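Dull patches on hall floor after mopping

Stuart Dobson
Our club took over the cleaning of a hall in March. The floor is grey and marble-patterned, but I don't know if it's real stone or a tile made to look like it. I've been using Lullen floor cleaner, one capful to a bucket, and it dries with dull patches near the kitchen door. Vinegar was suggested. Is that safe?

Védís Skov
Leave the vinegar alone until you know what the floor is. Acid etches real marble and the marks have to be polished out. Glazed tile will usually put up with it – the grout might not.

Dull patches are often just cleaner that wasn't rinsed off. Go over one small area twice with plain warm water and a clean mop, then dry it with a towel. If the colour evens out, you've found the problem.

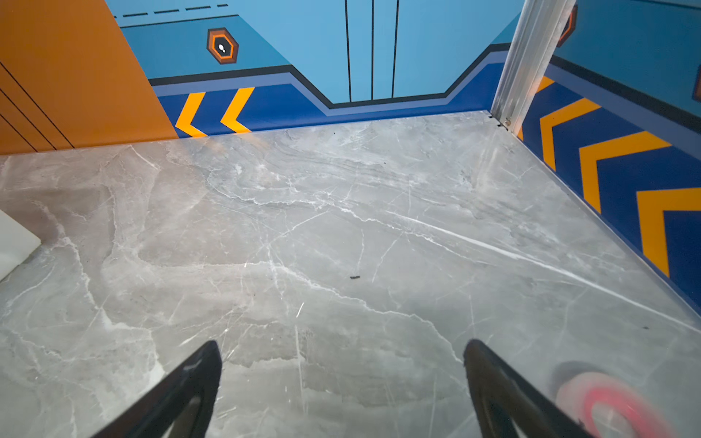
Busance Community Hall Users' Club – Cleaning and Maintenance

Pale grey with white veins is a common pattern in both stone and tile, so you can't go by looks. Ask whoever has the building file for the flooring invoice. Ours was under item 124.

prokopenko642
Diline works. Used it for 9 years at my mum's place, never had a mark. Not sure what her floor is though.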